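Irklow arm, ticket 443: wrist joint loses position during lid approach
Last updated: June

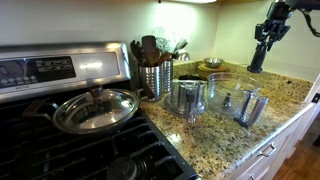
Status: open, workaround in place. The fault is on joint 5 (wrist pitch) of the Irklow build, running Mosell firmware on the Wastton controller board. During slow approach moves the reported angle drifts from the commanded angle until the controller trips on following error and holds. The task is a lid lift on the covered pan at the back of the range. The domed lid has a single knob in the center, so the gripper has to come down close to vertical, and the wrist carries most of the correction on the way in. Free moves over the granite do not trip it.

Symptom

Controller log shows FOLLOW_ERR J5, then HOLD. Arm stays powered. Clearing the fault and re-homing restores normal motion until the next long approach. Fault appears after 15 minutes of running, sometimes later, never from a cold start. Joints 1 through 4 are clean in every log.

Setup

Bus rate 500 kbit/s. Single supply. Gripper cable runs outside the arm with a service loop. Trajectories come from Honorato (the planner, local build) and are streamed to the board. Burners are off and the gas valve is shut for all tests.

Log

Entry 1. Suspected the planner. Exported the failing path from Honorato and replayed it from file with the planner stopped. Same fault, same segment. Planner ruled out.

Entry 2. Suspected supply sag. Put a meter with min/max hold on the rail at the wrist connector. No dip at the time of the fault. Swapped the supply for the bench unit anyway. No change. Original supply refitted.

Entry 3. Checked gear backlash with the arm locked and a dial indicator on the gripper body. Within what was measured at assembly. Belt tension okay. Set screws on the J5 pulley were tight, threadlocker intact.

Entry 4. Reduced approach speed by half. Fault came sooner. This was not expected. A mechanical overload should get better at lower speed, so the load theory is parked.

Entry 5. Logged raw encoder counts on J5 instead of the filtered angle. Counts drop out in short bursts. The filter was covering most of it. Bursts line up with the wrist pitching down past the point where the cable loop starts to pull on the connector.

Entry 6. Moved the loop by hand with the joint held still and the drive enabled. Counts jumped without any motion at the joint. Repeatable once the arm is warm. Cold, it took a lot more wiggling to get one dropout.

Entry 7. Opened the wrist cover. Encoder connector is the small latching type. One crimp on the data pair had insulation caught under the conductor wings. Pulled gently and the strand moved. Likely makes contact cold and opens when the housing warms up and the loop pulls at the same time. Slower approach means more time spent in the pulled position, which fits entry 4.

Entry 8. Re-crimped both wires of the pair. Added a strain relief clamp on the link above the wrist so the loop no longer loads the connector. Ran the approach path in a loop for an hour. No trips. Raw counts showed two single-sample glitches, neither long enough to reach the error limit.

Entry 9. The glitches are still not explained. The other pair in the same connector was crimped with the same tool on the same evening and has not been redone. No spare contacts left in that size. Ordered.

Workaround

Following error window on J5 raised to 3000 counts. Encoder filter left at the default. Do not raise the window further; at that width the gripper can already be off by enough to miss a lid knob and land on the glass. Stop height stays set above the pan until the connector is finished.

To do

- Redo remaining J5 contacts when parts arrive.
- Put the error window back to the original value and rerun the one-hour loop.
- Check J4 connector, same batch of crimps.
- Add raw count dropouts to the fault log so the filter cannot hide them again.
- Teach a second approach path that keeps clear of the utensil holders beside the range. The current path passes over the taller turner with less room than I want while the wrist is suspect.

Related: ticket on gripper finger pads, closed. Ticket on homing offset after power loss, open, believed separate. The homing switch on J5 has its own wiring and was not disturbed during this work.

Contact: use the reply form on the ticket index | Copyright Irklow build log | Back to top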